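Flurnard Stacking Cubes
by Fundiris

We have been selling the Flurnard cubes since the shop was one shelf and a cash drawer, and they are still the set we reach for first when somebody asks what to put on a table for sorting, stacking and general fiddling (grown-ups included, you'd be surprised!). They are small, they come in soft, friendly colors, and they look just as nice left out as they do put away.
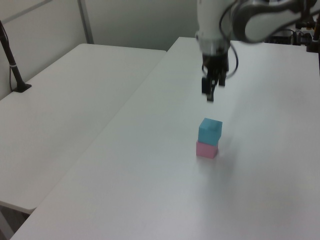 Light blue on pink, two cubes from the Flurnard range.

Each cube is sold singly, so you can pick your own mix, or you can take the tub of 30 or the big classroom box of 100, which is what most schools end up ordering. Rungnapa Chaimongkol chose the colors for us, and she spent a very long time on that pink, going back and forth until it sat happily beside the blue. A plain, pale tabletop shows them off best, we think.

Wipe them with a damp cloth and let them air dry. Please keep them out of the dishwasher, however tempting it is at the end of a long afternoon.

The green cubes are out of stock until August. If you'd like to be told when they arrive, leave your email with the Chantharasri store and we'll send you a note.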